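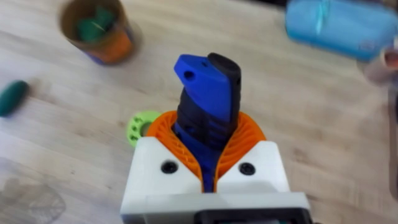

Orange fingers on a gripper, with a blue and black object held upright.

Larkura Institute on Aging
21 March 2019
The spring issue of our journal is now available to members and partner libraries. Its subject is sleep in later life. This thread lists the main articles and a few notices. (1/10)

Larkura Institute on Aging
The opening article, by Wanting Zeng, reviews what is known about insomnia after age 65. Dr. Zeng argues that poor sleep is too often treated as a normal part of growing older, and that many patients are never asked about it during a routine visit.

Larkura Institute on Aging
Yuto Nomura writes on long-term use of sleeping pills. His article covers falls, morning confusion, and the difficulty of stopping after many years. A tapering schedule for use with a prescriber is printed as an appendix.

Larkura Institute on Aging
The Herkby Sleep Survey appears in full for the first time. Questionnaires were mailed to 4,000 residents aged 65 and over, and 2,752 were returned. Of those who replied, 681 reported waking three or more times on most nights.

Larkura Institute on Aging
Readers should note that the survey did not include people living in nursing homes. A separate article looks at night routines in residential care, including lighting, noise in hallways, and the timing of medication rounds.

Larkura Institute on Aging
Two shorter papers address family caregivers. One follows spouses of people with dementia who are up several times a night. The other describes the overnight respite program at Joly House, where a caregiver may book up to two nights a month.

Larkura Institute on Aging
In the practice section: talking with older patients about sleep apnea, caffeine and evening meals, and when a referral to a sleep clinic is appropriate. The section may be copied for staff training if the source is credited.

Larkura Institute on Aging
Correction to the winter issue. In the article on hearing loss and loneliness, the labels for the second and third columns of Table 2 were reversed. The online version has been replaced. We regret the error.

Larkura Institute on Aging
We have printed 500 additional copies for senior centers and public health offices. Requests should be sent to the publications desk with a mailing address and the number of copies needed. There is no charge for postage within the state.

Larkura Institute on Aging
The next issue will cover nutrition and appetite in older adults. Manuscripts are due in May through the Luveo submission site. Authors who have not used the site before will need to register before uploading a file. (10/10)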